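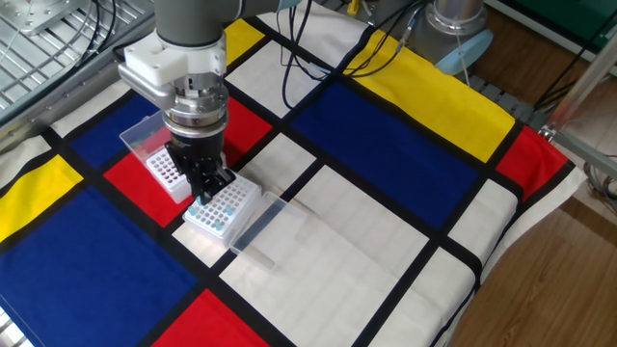

Stockroom and Shop Floor Inspection, February

Havlíček Books, secondhand history and military

Scope: front shop, mezzanine, stockroom, packing area, basement. Checked before opening, starting at 7:30 a.m. Marks used are OK, FIX (do it this month), WATCH (look again next time) and N/A. Comments follow each item where there is something to say. Items with no comment were fine and have nothing to add.

1. Shelving

1.1 Wall units fixed at top -- OK
Every tall unit in the front shop was pulled by hand at shoulder height. No movement. The bracket behind World War II, Eastern Front, was loose last time and has been redone with a longer screw.

1.2 Freestanding units level -- WATCH
The double-sided Trakora unit that holds Intelligence and Espionage leans a little toward the window. It has a packing shim under the left foot, put there when the floor was sanded. The shim has started to split. The unit does not rock when pushed, so it stays in use, but the shim should be swapped for a hard plastic one.

1.3 Shelf loads within limit -- FIX
The label inside the Trakora uprights gives 200 pounds per shelf. Two shelves in the stockroom are visibly bowed. Both hold bound magazine runs, double stacked. Move the back row of each to the bottom shelf. Do not turn the bowed boards over and reuse them.

1.4 Large books low down -- OK
Atlases and the oversize campaign histories are all on the bottom two shelves. One boxed set was found lying flat on top of the Cold War case and was moved.

1.5 Nothing stored on top of units over head height -- FIX
Four cartons of paperback spy fiction on top of the stockroom unit nearest the door. Same finding as last time. If there is no shelf space, they go to the basement racks or out to the sale cart.

2. Aisles and exits

2.1 Aisles clear -- FIX
House rule is 30 inches clear between facing shelves, measured at the narrowest point. The mezzanine aisle meets this until somebody leaves a kick stool in it. The stockroom aisle does not meet it at all at present. Unsorted boxes from the last house clearance are stacked along one side. Sort or move them.

2.2 Rear exit opens fully -- OK
Opened and closed twice. The bar is stiff in cold weather but works with one hand.

2.3 Exit signs lit -- OK

2.4 Emergency lights, test button -- WATCH
Mezzanine light came on but dimmed before the others. Battery is probably near the end. Order one now and keep it in the drawer.

2.5 Floor mats flat -- OK
New mat at the front door. The old one curled at the corner and was thrown out.

3. Ladders and stools

3.1 Rolling ladder, front shop -- OK
Wheels, rail stops and treads checked. The brake holds with a person on the second tread. Staff only. The sign saying so has faded and could be reprinted.

3.2 Flemo step stools -- FIX
There are stools in the shop, the mezzanine and the stockroom. The stockroom one has lost a rubber foot and slides on the concrete. It has been tagged and put behind the counter. Flemo sells the feet in packs, so replace all of them on that stool at the same time.

3.3 No one standing on boxes or chairs -- WATCH
Footprints on a carton lid in the stockroom. General reminder put up next to the kettle.

4. Electrical

4.1 Cords and plugs -- OK
Reading lamps, register, card reader and label printer all checked. No taped cords.

4.2 Power strips not chained -- FIX
The display case lights are plugged into a strip that is plugged into another strip. The outlet behind the Biography section is free and close enough if the case is turned the other way.

4.3 Space heater -- FIX
One heater under the packing table, with shredded paper in a bin next to it. Heater unplugged and taken upstairs. It can come back when the bin has a new place and there are three feet of clear floor on all sides -- otherwise it stays upstairs.

5. Fire

5.1 Extinguishers in place and gauge in the green -- OK
One at the counter, one at the top of the mezzanine stairs, one in the stockroom. Inspection tags are current.

5.2 Smoke alarms -- OK
All sounded on test. The basement one can be heard from the counter with the stockroom door shut.

5.3 Waste paper cleared -- WATCH
Flattened cartons were by the rear exit, tied but not taken out. They were not blocking the door. They should go out at closing, whatever the pickup schedule is.

6. Damp and pests

6.1 Basement humidity -- WATCH
The meter read high on the north wall and normal elsewhere. The Cerkon dehumidifier was running with its tank nearly full. Empty it at opening and at closing until the weather changes. No books within a hand's width of the north wall.

6.2 Mold check on new arrivals -- FIX
One box of wartime memoirs smells musty and several have gray spotting along the top edge. Box closed, marked and kept away from other stock. Wear gloves and a mask when going through it. Anything with spotting inside the boards gets thrown out, even a first edition. We have had this argument before and the answer has not changed.

6.3 Insects and mice -- OK
Sticky traps looked at in the basement and behind the stockroom sink. A few silverfish by the sink and nothing else. Traps replaced and dated.

6.4 Pipe over the rare book case -- OK
Dry to the touch along its whole length. The plastic sheet is folded on top of the case and within reach.

7. Stock control

7.1 Locked case -- OK
Key signed out and back in. Contents agree with the list: signed copies, the trial transcripts, and the wartime maps.

7.2 Shelf list printed and stored off site -- FIX
The catalog now has 2594 entries. The printed copy kept off site is older and shorter. Print a fresh one. For insurance it needs title, edition, condition and price, so do not use the short version.

7.3 Books published before 2000 priced by hand -- WATCH
More a money matter than a safety one, but it is on the form. Several older espionage titles still carry stickers from a bulk pricing session. A revised edition and the original had the same price on them, and they should not. Check the copyright page, not the jacket.

7.4 Adhesive labels kept off jackets -- OK
Price slips are loose inside the front cover throughout the front shop. The sale cart is exempt.

8. First aid

8.1 Kit complete -- FIX
Short on small bandages, which go quickly on account of paper cuts and the box cutter. Restock those and the eye wash.

8.2 Box cutters retracted and in the tray -- OK

8.3 Emergency numbers posted -- OK
The list by the phone still had the old alarm company on it. Crossed out and corrected in pen.

Carried forward to next month: 1.2, 2.4, 3.3, 5.3, 6.1, 7.3. Everything marked FIX should be initialed on the paper copy at the counter when done. Item 1.5 has now been written up two months in a row -- please move the cartons.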